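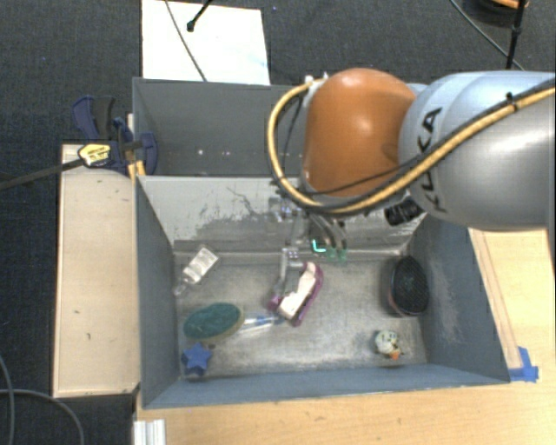

# Saloleck Layoff Notices

A table of layoff and plant-closing notices filed by employers in the Saloleck region, typed up from the public bulletin board at the county labor office. Last updated July 23, 2019.

## Files

- `notices.csv` – one row per notice
- `employers.csv` – employer names and the spellings we merged
- `changes.txt` – corrections, newest first

## Columns

| Column | Meaning |
|---|---|
| `employer` | name after merging |
| `site` | town or plant |
| `jobs_cut` | positions listed in the notice |
| `jobs_before` | headcount at the site, if given |
| `effective` | first day of layoffs |
| `kind` | `layoff`, `closing` or `reduced_hours` |

## Known problems

Employers with fewer than 100 workers don't have to file, so small shops are mostly missing. `jobs_before` is blank for many rows.

Hamico filed twice for its Garba plant in April. The first notice listed 500 jobs and the second listed 200. We keep the second and mark the first `withdrawn` in `changes.txt`.

Inasow reports all its sites together – 2,000 employees before the cuts – so don't use its rows for totals by town.

Voluntary buyouts are counted only when the notice gives a number.

## License

CC BY 4.0. Send corrections as a pull request with the notice number in the title.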